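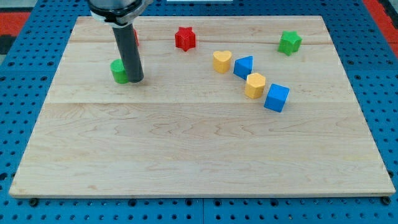 Mafalda Nogueira schreibt zu unserem letzten Bericht, die Schattenseiten der Blüten seien immer noch zu grau, und wer nach den Blättern aus Kapitel zwei arbeite, lerne zwar sauber lasieren, male am Ende aber Schmutz. Sie würde das ganze Kapitel umstellen und mit den Halbtönen anfangen. Außerdem fragt sie, warum der Mohn vor der Glockenblume kommt.

Das nehmen wir an, fast alles jedenfalls. Kapitel zwei ist inzwischen umgestellt, der Mohn bleibt vorne (siehe unten).

Zwischenbericht Brurkemano – Lehrblätter Blütenaquarell
Berichtszeitraum bis einschließlich Februar
An: Förderstelle Jendlow

Kurz vorweg, ist alles etwas eilig geschrieben, die Anlagen kommen getrennt.

Stand der Lehrblätter

Vier Kapitel waren beantragt, zwei sind fertig und im Kurs erprobt. Kapitel drei (Blattgrün, Stiele, Überschneidungen) liegt als Rohfassung vor, Texte vollständig, die Malproben noch nicht. Kapitel vier angefangen, mehr nicht. Da geht es um Hintergründe, und daran haben wir uns länger aufgehalten als geplant. Nass-in-Nass hinter einer weißen Blüte ist für Anfänger eine Zumutung, wenn man es so erklärt, wie wir es zuerst erklärt haben. Der Text ist jetzt zum dritten Mal neu. Besser, noch nicht gut.

Zu Kapitel zwei im Einzelnen:

Grau gestrichen. Die alte Anleitung ließ den Schatten auf weißen Blütenblättern aus Ultramarin und gebranntem Umbra mischen. Technisch in Ordnung, sieht aber auf dem billigen Übungspapier tot aus. Neu: sehr dünnes Ultramarin mit einer Spur Krapplack, in die noch feuchte Fläche ein Hauch warmes Gelb zum Blütengrund hin. Drei Durchgänge, dazwischen trocknen lassen, wirklich trocknen. Der Hinweis steht jetzt auf jedem Blatt oben, nicht mehr nur in der Einleitung, die liest im Kurs ja doch keiner.

Halbtöne zuerst. Reihenfolge jetzt: hellste Lasur, Halbton, dann erst der Kernschatten. Vorher ging es direkt vom Papierweiß in den dunkelsten Ton, daher die harten Kanten, die Frau Nogueira in den Schülerarbeiten gesehen hat.

Mohn vor Glockenblume. Bleibt so. Beim Mohn verzeiht die Farbe viel, ein rotes Blatt mit Wasserrand sieht immer noch nach Mohn aus. Bei der Glockenblume muss die Ellipse der Öffnung stimmen, sonst kippt die ganze Blüte. Wir haben es in einer Gruppe andersherum probiert und es war zäh.

Abschnitt Rosen herausgenommen. Stand im Antrag nicht drin, war ein Zusatz von uns, frisst zu viele Seiten. Eventuell später als Einzelblatt.

Kurs Prerham

Läuft. Der Raum in Prerham ist abends leider schlecht beleuchtet, Neonröhren, sehr kalt im Ton. Man merkt es an den Mischungen: alle greifen zu viel Gelb. Zwei Tageslichtlampen sind angeschafft, aus dem Titel Ausstattung, Beleg liegt bei. Seitdem besser, vor allem bei den Grüntönen.

Teilnehmer kommen mit sehr verschiedenen Voraussetzungen. Manche haben seit der Schule keinen Pinsel gehabt, andere malen seit Jahren und wollen nur das mit den weißen Blüten lernen. Die Blätter müssen beides können und können es bisher nur halb. Wir haben deshalb am Rand eine schmale Spalte eingeführt: links die Grundschritte, rechts Varianten für Geübte (anderes Papier, trockener Pinsel, Negativmalerei um die Staubgefäße). Kam gut an. Im Druck wird die Spalte allerdings eng, die Schrift ist kleiner als uns lieb ist. Frage an Sie – gibt es von Ihrer Seite Vorgaben zur Schriftgröße? Im Bescheid haben wir nichts gefunden.

Eine Rückmeldung, die mehrfach kam: die Vorzeichnungen. Viele pausen ab, wenn man sie lässt, und dann sitzt jede Blüte gleich auf dem Blatt. Wir geben die Pausvorlagen jetzt erst ab der zweiten Übung raus. Die erste wird frei gezeichnet, mit Bleistift, locker, nur Achse und Umriss. Gibt anfangs Gemurre.

Material und Papier

Papier ist der größte Posten und bleibt es. Verbraucht wurden bisher 432 Bogen, davon ein guter Teil Fehlversuche aus der Erprobung von Kapitel vier. Der Wechsel auf das schwerere Papier war trotzdem richtig, das leichte wellt sich beim Hintergrund so stark, dass die Farbe in Pfützen steht und dann helfen auch Klammern nicht mehr. Für Kapitel eins und zwei reicht das leichte, da bleiben wir dabei.

Pinsel: Rundpinsel mittlerer Stärke, synthetisch. Die Spitzen halten nicht ewig, ein Satz muss wohl nachgekauft werden. Der feine Schlepper für die Staubfäden wurde kaum benutzt, den hätten wir uns sparen können.

Farben: Lieferung von Magalhães kam vollständig, nur Krapplack fehlte und wurde nachgeliefert. Dadurch hat sich die Übung mit den rosa Blütenrändern verschoben. Kein Schaden, ist inzwischen nachgeholt.

Mittel

Ausgegeben bis Ende Februar: 2713 Euro. Papier, Farben, Lampen, Probedruck von Kapitel eins und zwei. Honorare sind darin noch nicht enthalten, die werden erst mit Abgabe der fertigen Kapitel fällig. Aufstellung in Anlage 2, die Belege sind nach Titeln sortiert und nicht nach Datum, bitte nicht wundern.

Eine Umwidmung würden wir gern beantragen. Der Titel Reisekosten ist fast unberührt, der Titel Druck wird knapp. Grund sind die Farbseiten, der Probedruck hat gezeigt dass die zarten Lasuren auf dem günstigen Papier verschwinden. Gelb auf Weiß war überhaupt nicht mehr zu sehen, da sitzt man vor einem leeren Blütenblatt. Auf mattem gestrichenem Papier geht es. Formloser Antrag oder das lange Formular?

Was hängt

Malproben Kapitel drei. Die Überschneidungen von Stielen und Blättern müssen neu gemalt werden, im Scan war nicht zu erkennen, welche Schicht oben liegt. 
Hintergründe, siehe oben.
Bildrechte für die beiden Vergleichstafeln im Anhang, angefragt, noch keine Antwort. Falls nichts kommt, malen wir sie selber, dauert halt.
Glossar. Begriffe werden in den Kapiteln nicht einheitlich gebraucht, mal Lasur, mal Schicht, mal Waschung. Wird beim Korrekturlesen verinheitlicht.

Nächste Schritte

Kapitel drei geht nach den neuen Malproben an Frau Nogueira zur Durchsicht, mit der Bitte, diesmal besonders auf die Grünmischungen zu schauen. Danach Erprobung in Prerham. Kapitel vier hinterher, einen Termin nennen wir erst, wenn der Text zu den Hintergründen einmal ohne Nachfragen durch den Kurs gekommen ist.

Anlagen: 4 (Kapitel zwei neu, Mittelaufstellung, Belege, Probeseite Randspalte)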